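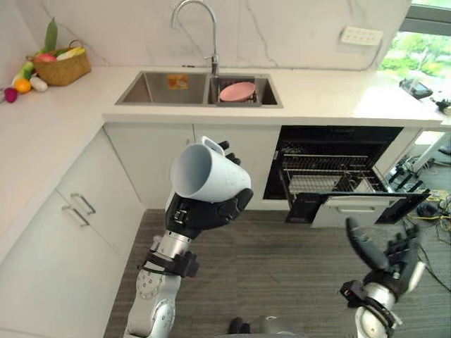

**About Standberg Kitchens & Housewares**

Family owned, one store, one warehouse out back. We sell and fit kitchens, and we sell the stuff that goes in them. Cabinets, counters, sinks, faucets, dishwashers, ranges. Plates and mugs too, front of the store, left of the register.

Started as Munach Hardware. Nails, paint, keys cut while you wait. The kitchen side took over bit by bit, first a rack of sample doors, then a couple of displays, then the whole back half of the building. Name changed when we moved to Standberg Road. Some of you still write checks to Munach. We still cash them.

**What we do**

- Measure and plan. Free inside the county, small fee outside it, comes off the bill if you order.
- Cabinets, stock and made to order. Made to order come from Sodwood, same shop we've used for 17 years. Plain boxes, good hinges, drawers that shut.
- Appliances, built-in and freestanding. We deliver, level, hook up and take the old one away.
- Counters. Laminate and butcher block cut by us. Stone we send out.
- Small repairs on anything we sold you. Bring the reciept if you have it. If not we can usually look it up.

We don't do floors or tile. Ask at the desk, there's a list of people who do.

**How a job goes**

You come in, or call. Bring a sketch, even a bad one, with the window and the drain marked. We come out and measure. Drawing and price back to you inside a week, most times. Half down to order, half when it's in.

Stock cabinets ship fast. Sodwood orders take longer, 60 days right now, and they close part of August, so plan around that if you want to be cooking by fall. A normal fitting is 6 working days. Old houses, longer. Walls are never straight in old houses and the drain is never where the drawing says.

Dishwasher going in where there wasn't one before? Tell us early. It needs a water line, a drain and its own outlet, and you lose a cabinet. Better to know that before the boxes are ordered.

**The crew**

Six of us on the payroll, two fitters, one driver, the rest on the floor and in the office. Everybody picks up the phone. Nobody here works on commission so if the cheaper faucet is fine you'll hear about it.

The Hodžić line of stoneware up front is made two towns over and we're the only store that carries it. Seconds are on the bottom shelf, marked down, small glaze marks mostly. They go quick before the holidays.

**Hours and such**

Tuesday thru Saturday, 8 to 5. Closed for lunch on fitting days if we're short, there'll be a note on the door. Parking in back, enter by the warehouse. Big pickups use the roll door and honk.

Email gets answered in the mornings. For anything leaking, call, dont email.

Page updated June 5, 2020. Prices on the old brochure are out of date, please go by the sheet at the desk.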